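Laying the table, one argument at a time

Deisy Palomino would like it known that she has not always held opinions about bowls. She used to write routing software for parcel depots, where the things being moved were brown, square and uncomplaining. Now she runs the planning team at Trellton, and for most of this year the planner, which goes by the name of Urska, has been learning to put a place setting on a tray.

"People hear that and they're very kind about it," she says. "They say, oh, my son does that. And I say yes, and how many years did you spend training him?"

We are talking in the team's kitchen, which has the worst-laid table in the building. Palomino has pushed aside two mugs and a laptop to draw on the back of a delivery note. What she draws is a box marked "see", a box marked "decide" and a box marked "move", and then a great many arrows going backwards.

The forward arrows, she says, are the ones you show to investors. The backward arrows are the job. Urska looks at the table, works out a list of things to pick and places to put them, and hands that list to the motion code. The motion code then writes back to say that item three can't be done from where the arm is standing, and would the planner care to think again.

"In the first version it didn't think again. It sent the same plan, more or less in a huff. We had a log with 735 identical requests in it. Duván printed the first page and pinned it over my desk."

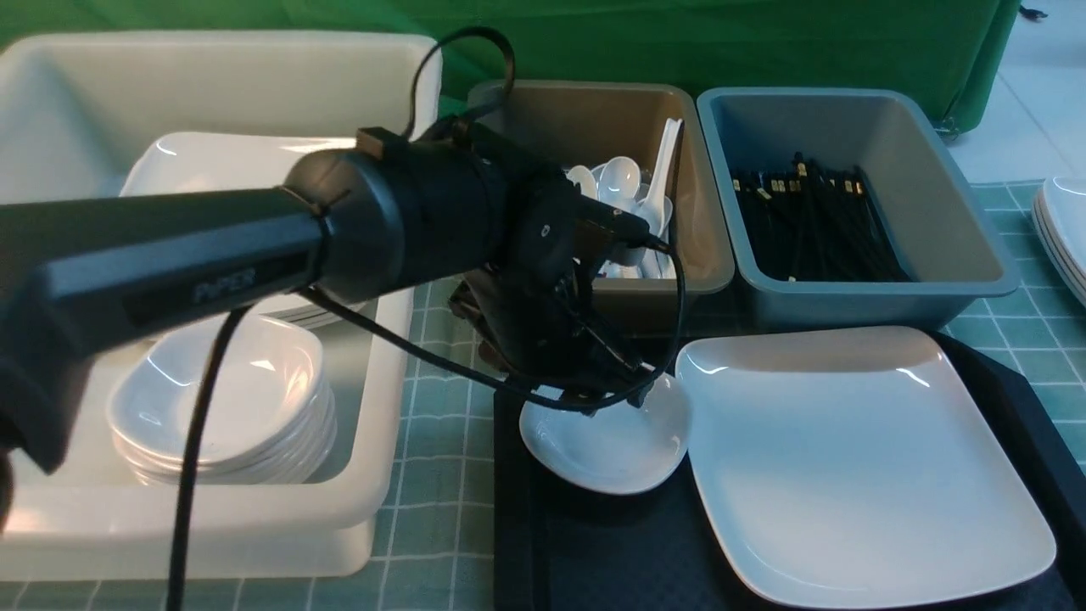
Duván Condori, who wrote the motion side, has wandered in for coffee and does not deny it. His complaint about planners is that they believe in points. A planner says "bowl goes here" and considers the matter closed, while he has to get a wrist, a gripper and its cable over there without dragging any of them through the rest of the crockery.

"Cables aren't in the model," he says. "Well, they are now. They're in as a sort of fat sausage. It's a terrible sausage, but it has saved us a lot of cups."

I ask whether a proper cable simulation would be better. Both of them laugh, then Condori says they tried one. It was lovely. It took so long to run that you could have laid the table by hand and eaten.

The fix for the stubborn planner was dull, as Palomino admits with some pride. Every refusal from the motion code now carries a reason, from a fixed list of 11. "Can't reach" is one. "Can reach, but would hit the tray" is another. The planner treats each one as a fact about the world and plans around it, and after four refusals for the same item it moves on to something else and comes back later.

"Which is what a sensible person does with a difficult jar," she says.

Spoons have a whole section of the delivery note to themselves. Plates and bowls come in stacks, and a stack is a gift: you know which one is on top, and you know what's under it. Spoons come in a heap. The perception code has to say where one spoon ends and its neighbour begins, with everything the same shiny white, and it used to answer with great confidence and be wrong. It once reported a spoon with two handles. Lucero Ccori, who looks after that part, kept the two-handled spoon as her profile picture for a month.

Her answer was to stop asking for the whole spoon. The software now looks for a stretch of handle it can be sure of, with enough clear space on both sides for fingers, and leaves the rest of the heap as a vague lump. What the thing is attached to gets settled once it has been lifted clear. 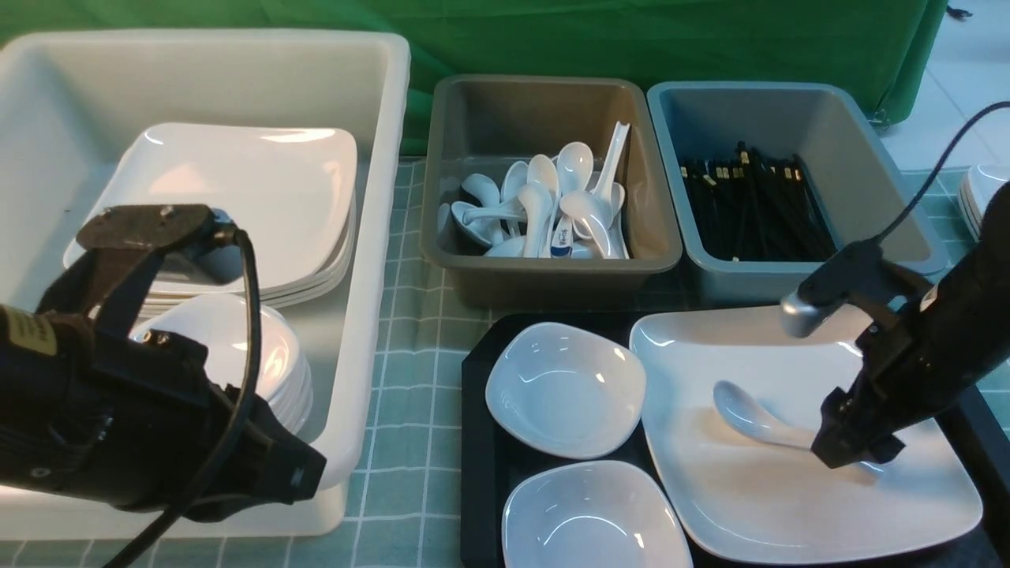

Spoon on the plate, two bowls on the tray. The chopsticks stay in their bin for now.

"I spent years of my life on drawing outlines round objects," Ccori says when I find her at her desk. "Very neat outlines. And then it works better if you only care about the bit you're going to grab. I'm fine about it." She doesn't look entirely fine about it.

Chopsticks are a sore subject. Palomino calls them "next quarter", in the tone other people use for the dentist. Lifting one out of the bundle is hard enough, but the planner also has to understand that a pair is a thing, and at present Urska thinks one chopstick is a perfectly good answer. They have a branch where it asks for two. In that branch it has been known to ask for the same one twice.

There is also the matter of when to stop. A tray is finished when it matches a short file saying what should be on it, and the file is written by a human, with all that implies. Yeison Cáceres, who builds the team's tools, found that half of the failures people were reporting to him came from the file. Somebody had asked for a plate on a bowl. Somebody had asked for a plate at a spot off the edge of the tray, and the planner had quite properly refused. 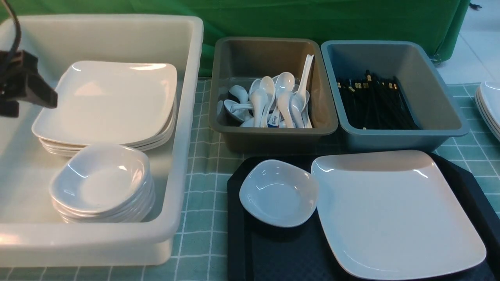

The viewer everyone wanted

Cáceres's cure was a viewer called Prandinel, and it may be the one piece of Trellton software that nobody there is rude about. It plays back a run with the camera picture on one side and the planner's beliefs on the other, so you can scrub to the moment when the two part company. Before that, finding a fault meant reading logs in three windows and arguing.

"We still argue," Palomino says. "But now we're all looking at the same second."

It keeps the last 10 runs in memory and writes everything else to disk, a number Cáceres chose on a bad afternoon in August and has since had to defend in two meetings. He says he would choose it again. Condori, passing, says he would choose 11, to match the refusals.

The team's first outside user is Huamán, a catering firm that wants set trays leaving its kitchen before six in the morning, when it is hardest to find people to do it. Jhonatan Giraldo handles that side and spends much of his time translating. When Huamán says "neat", it means the bowl sits to the left of the plate and the spoon faces the same way on every tray. When the planner says "neat", it means nothing has overlapped.

"I asked them for a tolerance," Giraldo says. "How far off can the bowl be before you mind? And the kitchen manager said, well, I'd know it if I saw it. So I've written that down in the spec, and I'm hoping Deisy doesn't read that far."

Palomino has read that far. She has put a question mark beside it and assigned it to Condori, who has sent it back with a reason from the list.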